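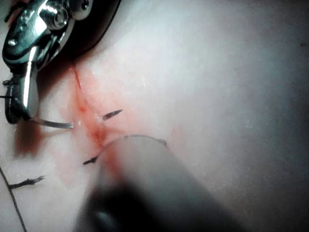
Posted by the bench technician, Cundel suturing project

Saturday, late. Left jaw slipped again today. We were on pad 21, needle held with the point just left of the cut, thread already snagged in a loop at the base of the jaws. The controller still reported a firm grip at 95 percent. Then the needle turned and the arm kept pulling for 20 seconds before I hit the stop.

No one hurt, one pad written off. The log shows the force reading stuck at the same value the whole time – same fault as in June. I think the sensor cable is going bad where it bends. Banau wants 700 for a new one.

Arm is tagged out until Liltel answers. Need to trim the frayed thread and clean the jaws before Monday.

3 comments · 12 shares

We use cookies to improve your visit. Accept | Settings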